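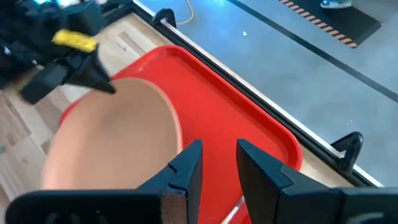 Chapter 6
Who Eats What, and When: The Family Meal as History

I grew up in Jevport, where supper was at six and you'd better be washed. My cousins in Bruvton ate at eight, standing up half the time, and I thought they were savages (they thought we were farmers, and fair enough, we were). It took me years to see that both houses were keeping time by somebody's work shift. Ours was the dairy. Theirs was the glassworks.

So this chapter is about meals, but we'll get at them through clocks, wages and kitchens. We start with the account book of Alois Prantl, a Genberg innkeeper who wrote down every supper he served one October, right down to the 500 dumplings for a wedding he clearly regretted taking on! Then we'll read four letters by his niece, who moved to the city and couldn't believe people there ate lunch away from home.

You'll want a notebook. Try writing down your own meals for a few days before you read section 6.2, with the time, the place and who else was at the table. A cup and plate on a tray counts as a meal for our purposes, so put it in. 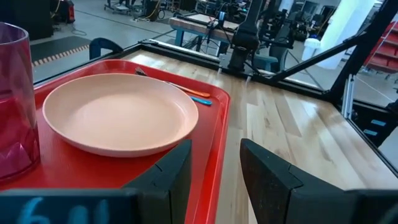
6.1 Before the Dinner Hour

Prantl's guests didn't ask when supper was. They came in when the light went, and in winter that could be very early indeed.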